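4. Planning the Equipment Budget

4.1 Scope of the purchase

The cell was planned as a single purchase with one budget holder. In practice it became a string of smaller orders, and the smaller orders are the part we did not plan well. This section sets out what was bought, in what order, and which costs were left off the first estimate. The arm itself was not part of the budget, as it was already in the department and had been written off in an earlier project. All figures below are in US dollars and exclude tax.

The first estimate had five lines: a gripper with both fingers and suction, an air supply, a bin, a set of test objects, and a fixed camera with its mount. The gripper was quoted by two suppliers, Kramer and Mollis. Kramer offered a finger gripper with a separate suction tool and a tool changer between them. Mollis offered one combined assembly that carries both. The Kramer option was cheaper to buy but needed the tool changer, and each change of tool would have added time to every pick where the first attempt used the wrong one. We chose the combined assembly. The delivery time was 11 weeks, which set the schedule for everything else.

4.2 Costs outside the main quote

When the order for the gripper was placed, we assumed that hoses, fittings, cable guides and work holding could be taken from stock. Most of them could not. Hoses on hand were too short to reach the tool with enough slack for the wrist to turn, and the fittings were the wrong thread. These items were bought from Foseo in several small orders, each with its own shipping charge. When we added up the invoices in May, the parts outside the main quote came to 2,425 dollars, spread over 23 separate line items. None of these lines was large enough to need approval by itself, and so the total was not seen until late.
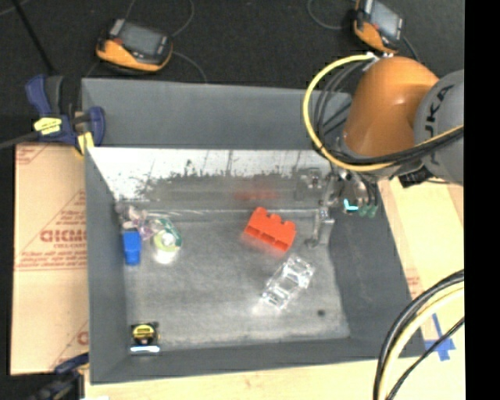 Work holding was the item we argued over most. A machined fixture plate would place the bin in the same position each time and would survive a move to another table. It would also have to be drawn, quoted and made, and any change in bin size would mean a new plate. For the first phase we used bar clamps, as on the upper left corner of the bin in Figure 1, and put the fixture plate on the list for the second year. Clamps are easy to justify on cost, but they take up space at the rim, and that space must be entered in the planner as a keep-out zone. A group that plans to pick close to the walls should price the fixture plate from the start.

Figure 1. The picking cell with test objects in the bin.

4.3 Hoses and cables as a running cost

We treated hoses and cables as a one-time purchase. They should be budgeted as parts that wear. A hose that loops freely around the arm, like the yellow one in Figure 1, lets the arm turn without pulling on the fitting, but it also needs clearance over the bin and can rub against the arm. A dress pack made for the arm would keep the lines closer to the links. The one quote we received for a dress pack was more than all of our hoses and fittings together, and we did not buy it. For a cell that runs a full shift every day we would make the other choice.

4.4 Test objects

Test objects are cheap one at a time and are often left out of a budget altogether. We bought most of ours through Skiltix, a general supplier, and kept to things that can be replaced from any catalog. The set mixes hard plastic parts, clear packaging and small hand tools such as a tape measure. Clear items were included on purpose, since they are hard for depth cameras and a bin without them gives results that look better than they should. We recommend ordering at least one spare of every object in the same order as the first. Packaging changes without notice, and a replacement bought a year later may not match the item used in the earlier trials.

4.5 Revised estimate

The revised plan, dated February 10, 2026, keeps the five original lines and adds three more: work holding, hoses and cables with yearly replacement, and spare test objects. It also moves small orders into one monthly order per supplier — a change that costs nothing and makes the total visible while there is still time to act on it. Staff time for fitting and routing is not included in either version of the estimate. It was not recorded during the first phase, and we have no sound basis for a number.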